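Washing, stacking and keeping your everyday bowls and cups
by Triin Org
Updated 25th November

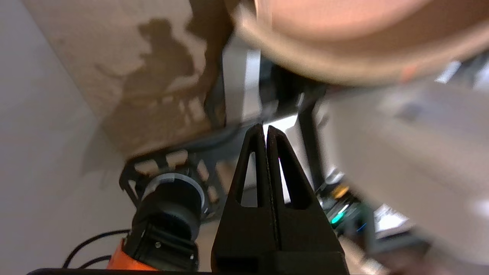 Round, tan and pink, with a lighter rim.

I wrote the first version of this page when we moved to Skenville and I had to unpack all my kitchen in one evening. Since then readers have sent me many corrections, and I have changed my mind on several points. The page is for ordinary dishes which you use each day. If you own antique porcelain or anything with gold on it, please ask a person who knows such things.

Before you wash

Scrape the food away soon after the meal. Egg, oatmeal and mashed potato are the worst ones to leave standing. For these I use cold water first, and only then warm water with soap. Hot water cooks the egg onto the bowl and you will be scratching at it with your nail.

Rice is different. Fill the bowl with warm water, go and do another thing, and come back. The grains come away in one piece.

Greasy bowls should not be stacked one inside the other while they wait. The grease from the inside of one goes on the outside of the next, and then you have to wash both sides of all of them. I know it looks tidier in a stack. I put them side by side on the counter, and when there is no room, I wash.

Washing by hand

Glasses first, then cups, then bowls and plates, then the pans. My grandmother did it in this order and so does everybody I know, but my husband starts with the pans and I have stopped discussing it.

Change the water when it becomes gray. A small bowl of soapy water beside the sink works as well as a full sink, if you dip the sponge in it and rinse under the tap. Thandeka Ntuli wrote to me that she uses a wide jar for the same thing, with the soap already mixed, and that one jar is enough for the dishes of the whole day. I tried it. For two persons it is enough, for a family I think not.

Do not forget the foot of the bowl, I mean the ring on which it stands. On many bowls this ring has no glaze. It is rough, and it takes the color of whatever it stands in: tea, tomato, the rust from a wet can. Use an old toothbrush there. Go along the inside of the ring also, where the water stays.

For the handle of a cup, pull a cloth through it and move it back and forth, like you polish a shoe.

In the dishwasher

Put bowls so that they lean forward and the water can run off. If the bowl has a deep foot, a small lake will stay in it after the washing. When I open the machine I first tip all these little lakes out, before I touch the lower rack, otherwise everything below gets wet again.

Leave a finger of space between cups. They move more than you think, and two cups which knock together all through the program will have small chips on the rim after some months.

Handmade pieces I wash by hand unless the maker has said the machine is fine. I bought two mugs from the Kalniņš pottery last October and the paper inside the box said "dishwasher, but not every day". So I do exactly this.

Tea and coffee marks

The easiest way is baking soda. Put a spoon of it in the cup, add a few drops of water so that it becomes a paste, and rub with a soft cloth. Rinse well. Most brown marks go the first time.

For old marks, mix 200 ml of warm water with two spoons of white vinegar and leave it in the cup while you eat dinner. Then use the baking soda paste after you have poured the vinegar out. Many pages tell you to put both in together. It makes nice foam and does very little.

Please never mix vinegar with bleach. The gas is dangerous.

Gray scratches inside bowls

These lines are usually not scratches. It is metal from the spoon, left on the glaze, like a pencil leaves a line on paper. A cream cleaner made for stove tops takes it off, with a damp cloth and a little patience. Try first on the bottom of the bowl. If the glaze becomes dull there, stop.

I had one set, quite cheap, called Bellia, where the lines came back each week. The glaze was soft, I suppose. I gave these bowls to the plants, and they stand now under the flower pots on the balcony, where they are doing good work.

Drying

A rack is better than a towel, if the towel has been hanging since morning. But some bowls have such a flat rim that upside down on a flat mat no air comes in, and inside it stays wet until the next day. Lean them on the edge of something. A wooden spoon laid under one side of the rim is sufficient.

Before you put bowls with an unglazed foot in the cupboard, turn them over and let the foot dry in the open air. I skipped this for years. Then I found a row of round marks on the shelf paper, and the smell was like a cellar.

Towels for dishes should be washed hot and without softener. Softener leaves a film and the towel only moves the water from one place to another. Linen is best, but a new linen towel does not drink water well, it must be washed several times before it becomes a good towel.

Stacking

Same size with same size. This is the main rule and I break it myself, like everybody.

For bowls with a rough foot, put something soft between them. You can buy felt rounds, but a paper coffee filter opened flat does the same, and so does a circle cut from an old T-shirt. Indrek Tamošiūnaitė uses the foam sheets that come in packages with fruit. He says they can be washed many times.

Do not make the stack higher than nine bowls. I arrived at this number by breaking the tenth one – it was on the top, and I was taking the third from below without lifting the others. Now heavy bowls have the lower shelf, and what I use daily stands between my shoulder and my hip.

Cups I do not stack at all. If you have to, two is the limit, and turn the handles to opposite sides. When the shelf is too high for cups and you lose all the air above them, a wire half-shelf helps a lot. Measure the cupboard inside, with the door closed in your mind, because the hinges need room too.

Cups on hooks look nice. Check the hooks every year. Screws in soft wood become loose from the weight, slowly, and you do not notice.

Rim up or rim down

I receive more letters about this than about any other thing. If you use the cup every day, put it rim up. The rim is the weakest part, and it should not carry the weight. If the cup stands for months, for example the ones for guests, put it rim down on a clean cloth so that dust does not fall inside.

Bhavana Kamath does not agree with me. In her kitchen everything is rim down, for the reason that she cooks with much oil and the air leaves a fine layer on all that is open. Her cupboards have no doors, so she may be right for her kitchen.

Chips and cracks

Pass your finger slowly along the rim when the bowl is dry. A small smooth chip on the outside of the foot does not matter. A chip on the rim is a reason to stop drinking from the cup, also if you are very fond of it.

To find a thin crack, hold the bowl on your flat hand and tap it softly with a wooden spoon. A good one rings. A cracked one gives a short, dull sound. It works best with thin dishes, with thick stoneware I am often not sure what I hear.

Glue from the hardware store is for things which will not touch food. A repaired bowl can keep keys, buttons, onion sets for the garden. Do not put it in the microwave.

Heat and cold

Do not take a bowl from the refrigerator and pour boiling soup in it. Let it stand on the counter while the soup warms. The same is true in the other direction: a hot dish should go on a dry wooden board, never on a wet stone counter.

To warm bowls before serving, fill them with hot water from the tap, wait a little, pour it out and wipe. I find this safer than the oven.

Labels and price stickers

Soak first. If the glue stays, rub it with a drop of cooking oil, wait until you have finished another job, then wash with soap. On an unglazed foot do not use oil, it will go in and make a dark spot. There I use only warm water and my thumb.

Small questions from readers

Žydrūnas Ķēniņš from Pistby asks how to separate two bowls that are stuck one in the other. Put cold water in the upper one and stand the lower one in warm water, not hot. Wait, then turn gently without pulling. If they do not come, put one drop of dish soap at the edge and try again after some time.

Another reader asks if the sponge may go in the dishwasher. Yes, on the top rack, and throw it away anyway when it smells.

The part about wooden bowls became too long and I have moved it to its own page, together with the cutting boards.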